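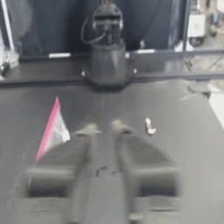
*Photo: D. Kyriakidis*

Hi all,

Quick one before I lose the wifi. Lefteris asked:

> Do we still need to bring our own lollies and snacks for the August walk or is the club putting them in? And is the Alexiou track open again, I heard it was washed out past the second gate.
>
> Lefteris Konstantinidis

Track first. Open, yes. Rang the ranger's office Friday arvo and they've graded it up to the second gate, after that it's boggy but walkable. Gaiters if you have them. The footbridge at Fandetti Creek is one person at a time, please actually do this, last year was silly.

Bus is booked with Iltis again. 35 seats, 30 gone. Milan has the list so email him, not me, I will lose it. Cost is the same as last year, pay on the day or transfer. If you transfer put your NAME in it, I had 198 dollars turn up in the account in autumn with no name and still don't know who to thank.

Food. Club does the urn, tea, milk and soup at the hut. Everything else is on you. Lunch, two litres of water, something sweet for the climb. Zip bags are good, they squash down to nothing and you carry your wrappers out in the same bag. Hi-Chews survive a backpack, chocolate doesnt. Christos will have nut-free stuff for the kids, tell him by the Wednesday before. 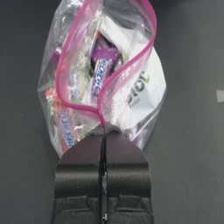

## Things I still need

- Someone with a ute to take the urn up the back road. Anastasia did it last time but hers is off the road
- A second first aider. Certificate has to be current
- The big blue tarp. Who has it??
- Lift from the station for two people coming up on the early train

Map is the same one as last year, the Flurkevov sheet. Ignore the height marked for the summit, it says 817 metres and that's the next hill over. Will send a scan when I'm home.

If it's blowing a gale we do the lower loop instead and still have soup. I'll text by 6 that morning either way so check your phones.

Gotta run, sorry for typos

Despina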